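Leopoldo Ponce: "O livro usado vende-se quando se deixa ver"

19 de junho de 2025 | Por Redação
Última atualização: há 2 dias

Leopoldo Ponce abre a porta da Saliba antes da hora porque gosta de arrumar sem clientes à volta. A loja fica numa rua lateral de Lavero, entre uma retrosaria e um prédio em obras, e vende quase só livros usados. Há também discos, postais e alguns mapas, mas são restos de lotes comprados por inteiro e ele não faz questão de os repor.

Antes da livraria, Ponce trabalhou nos armazéns de uma distribuidora de papelaria em Koltville. Entrou cedo, saiu tarde e diz que aprendeu ali quase tudo o que lhe serve hoje. "Aprendi a levantar caixas sem dar cabo das costas, a desconfiar de uma fatura e a perceber quando um produto já não sai. Com livros é igual. Há títulos que ninguém me vai comprar e eu sei isso quando os vejo."

A passagem para o comércio próprio fez-se aos poucos. Começou por comprar o recheio da biblioteca de um vizinho que ia mudar de casa, mais de 900 volumes, e guardou tudo na garagem. Pagou um preço que hoje considera alto. "Paguei pelo peso da coisa, pelo efeito das estantes cheias. Uma boa parte eram enciclopédias e manuais de direito desatualizados. Acabei por dar muitos e outros foram para reciclar."

O que sobrou vendeu-se em feiras. Ponce montava a banca em Lavero e em Pridalby, onde a feira era mais pequena mas os compradores tinham mais paciência. Foi em Pridalby que percebeu que precisava de uma loja. As pessoas perguntavam-lhe onde podiam encontrá-lo durante a semana e ele não tinha resposta para lhes dar.

"Uma feira é boa para vender o que está à vista. Para o cliente que procura uma coisa certa, é preciso uma morada e um telefone", explica. O espaço que encontrou tinha sido uma sapataria e conservava as prateleiras baixas, demasiado estreitas para caixas de sapatos modernas e da medida justa para livros de bolso. Ficaram lá. O balcão também é o da sapataria.

O livro de bolso é, de resto, o que sustenta a casa. Ponce fala dele sem grande romantismo. Policiais, espionagem, romances de praia, alguma ficção científica, em português e em inglês. Os de língua inglesa chegam através de residentes estrangeiros que os leem uma vez e não os querem guardar. São comprados por outros residentes estrangeiros e por estudantes que querem treinar a língua sem gastar muito.

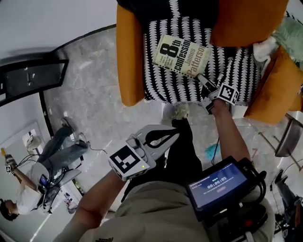
"O policial tem uma vantagem, que é o leitor fiel", diz. "Quem lê um e gosta quer o seguinte da mesma série. Vem cá perguntar se já entrou. Se não entrou, leva outro para não ir de mãos vazias. Um leitor de poesia pode ficar meses com o mesmo livro, e faz muito bem, mas eu tenho renda para pagar."

Perguntamos-lhe como decide os preços. Ponce tem uma tabela escrita à mão, colada na parte de dentro da porta do armário, e segue-a quase sempre. O livro de bolso em bom estado custa 2 euros. Se a lombada estiver muito marcada, ou se o papel cheirar a humidade, vai para a caixa da entrada e sai por menos. As edições maiores são vistas caso a caso, e as encadernadas passam por uma pesquisa antes de irem para a estante.

"As pessoas julgam que um livro velho vale muito por ser velho. Tenho essa conversa todos os meses. Trazem a coleção do avô, bem estimada, e eu tenho de lhes dizer que existem milhares iguais. Alguns ficam ofendidos comigo. Percebo, para eles aquilo tem outro valor."

O contrário também acontece. Uma senhora de Koltville trouxe-lhe um saco de revistas para oferecer e, no meio, vinha uma monografia local de tiragem reduzida, sobre moinhos. Ponce telefonou-lhe a dizer que aquilo tinha comprador. Ela quis saber quanto, ele disse-lhe e dividiram o dinheiro. Conta a história de passagem, quando lhe perguntamos se é verdade que se encontram tesouros nos lotes. "Tesouros, não. Encontram-se coisas que alguém anda à procura."

A compra é a parte que lhe ocupa mais tempo. Duas manhãs por semana, a loja fica entregue à sobrinha e ele vai a casas. São heranças, mudanças, separações. Prefere ver os livros nas estantes, antes de alguém os meter em caixas, porque assim percebe como foram guardados. Olha primeiro para a prateleira de baixo, onde aparece a humidade, e depois para a que apanha sol. Leva uma lanterna pequena, um pano seco e sacos, nunca caixas grandes. "Uma caixa grande cheia de livros não se levanta. Quem a enche nunca é quem a carrega."

Há coisas que recusa sempre: manuais escolares, guias de viagem antigos, livros de informática, volumes soltos de coleções de jornal. Bolor também não entra, nem que o livro seja bom. Teve um problema no primeiro inverno, com um lote que aceitou à pressa num mês de novembro muito chuvoso. Teve de esvaziar uma estante inteira e limpá-la com álcool. Desde então, tudo o que chega passa uns dias na arrecadação, de pé e com espaço entre os volumes, antes de ir para a sala.

Quanto à limpeza, o método é simples. Pano seco na capa, borracha branca macia nas manchas de lápis, paciência com as etiquetas. O secador de cabelo, no mínimo, amolece a cola antiga, mas é preciso não insistir nas capas plastificadas. Dedicatórias não apaga. "Há quem as procure. Um cliente só compra livros com dedicatória, nem quer saber do título. E há quem me peça desconto por causa delas. Faço o mesmo preço aos dois."

A venda pela internet foi uma insistência da sobrinha. Ponce resistiu por causa do trabalho de fotografar e embrulhar, e continua a achar que, para o livro barato, não compensa. O envio custa mais do que o livro. Para as monografias, os catálogos de exposições e os mapas, reconhece que sim. Metade do que vende nessa secção segue por correio e já não se lembra de como fazia antes. "Fazia mal. Ficavam na montra até perderem a cor."

Sobre o estado do setor, fala com reservas. Em Lavero havia quatro casas de livro usado quando abriu a Saliba. Uma fechou por reforma do dono, outra mudou-se para Pridalby, onde as rendas são mais baixas. Não acredita que a leitura tenha acabado, mas nota que as pessoas guardam menos. Leem, devolvem, trocam. As casas são mais pequenas e há menos estantes.

Por isso criou um sistema de trocas, que funciona com um caderno e sem cartões. O cliente devolve um livro comprado na loja e recebe metade do valor em crédito para o seguinte. Só conta se vier em condições. Ponce admite que ganha pouco com cada volta, mas os mesmos livros chegam a passar-lhe pelas mãos várias vezes. "Conheço alguns pela mancha de café."

Em casa, lê menos do que se pensa. Gosta de biografias e de história marítima, e lê ao fim da tarde, nunca na cama. Costuma deixar a meio os livros que o aborrecem e não pede desculpa por isso. Na loja não lê, a não ser as contracapas.

O próximo passo é a sala das traseiras, que hoje serve de depósito. Quer pôr lá a secção infantil, que está num canto junto à porta e apanha correntes de ar. Falta arranjar o chão e convencer o senhorio a mudar a janela. O orçamento da obra chegou na semana passada e Ponce está à espera de um segundo, de um carpinteiro de Koltville, antes de decidir.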